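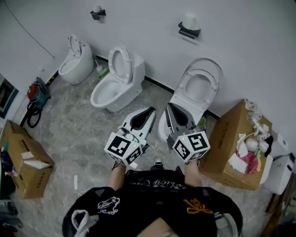 *Gripper practice on the three-toilet wall at Prillbridge.*

**Robots, Part Two: The Restroom Question**

When the Sevel project was announced in January, the cleaning crew got a slide with a sunrise on it and the phrase "freeing our people for higher-value work." Several of us looked forward to learning what the higher-value work was. So far it is cleaning toilets while holding a pair of grippers.

For those in the Gindthorpe office who keep asking, the idea is simple enough. A person does the job with the grippers, the cameras and the marked cubes keep track of every move, and the recordings go to teach a machine that will someday do it alone. Lids up, lids down, into the bowl, around the rim. We have 486 usable recordings so far. The target is 1571, a number arrived at by somebody who does not have to bend over.

What has changed for the crew:

- Gripper shifts are voluntary and pay the regular rate plus the skills bump. Put them on your own line of the timesheet, not under "training."
- Sessions run 20 minutes, then you hand the grippers off. The first schedule had them at an hour. Wrists were discussed.
- Nobody's route has been cut. Night routes at the Acheampong building are short one person, as they were before any of this.
- The practice room is not plumbed for use. Please stop asking.

The odd part is how much people have learned about their own work. Ask anyone with a few years in how they lift a seat and they'll say "I lift it." Do it with two plastic jaws and you find out there was a knack to it, and that you use your little finger. One of our longest-serving people has been written up in the project notes as an "expert demonstrator," and has asked if that comes with a parking space. It does not.

As for whether the machine takes the job, the written promise covers this contract and says nothing about the next one. We have asked for that in plain words, without a sunrise. The crew meeting on Sunday starts at 5, and the project people have agreed to come and take questions. Bring yours written down, since last time we ran out of clock during the part about gloves.

Gripper sign-up is on the supply room door. The pen is on a string now.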